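Chapter 27
Wiping Down: Tables, Desks and Other Flat Things

I put off writing this chapter for a long time, mostly out of embarrassment. Who needs a textbook to wipe a table? Well, I did! My first job was on the early shift at the Zernwood dining hall, which had 533 seats, and in my first week I managed to move crumbs from one end of the room to the other without getting rid of many of them. My supervisor handed me a folded cloth (I'd been using mine bunched up like an old sock) and sent me back to the start.

So we're going to take this slowly. By the end of the chapter you should be able to pick a cloth, fold it, choose a direction and finish a table without going over the same spot five times. We'll stay with smooth, hard tops for now. Bare wood gets its own chapter, and so does glass, which I still find annoying.

A few words you'll need before we start:

Dry soil: crumbs, grit, dust, pencil bits. Anything loose.
Drag mark: the short streak a speck leaves when it's pushed along the surface.
Pass: one stroke of the cloth, from where you set it down to where you lift it.
Face: one side of the folded cloth. Fold it in half twice and you have eight to work with, counting the ones tucked inside.

Look for drag marks on the white tabletop, in among the dark specks near the blue cloth. Pale tops are wonderful for learning on, even if they're a pain to live with. 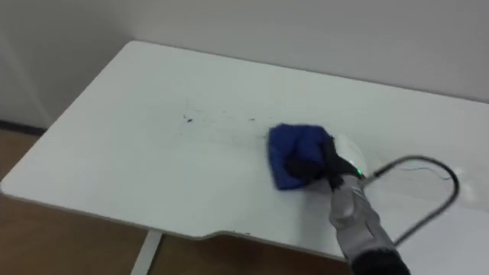

27.1 Loose Stuff First

Before any water or spray comes out, deal with the dry soil. Start at the far edge and pull toward yourself in long, overlapping passes, then turn to a fresh face as soon as the old one looks gray.

© Sallunine Textbooks | Questions about this chapter? Write to the Sallunine classroom desk | Back to top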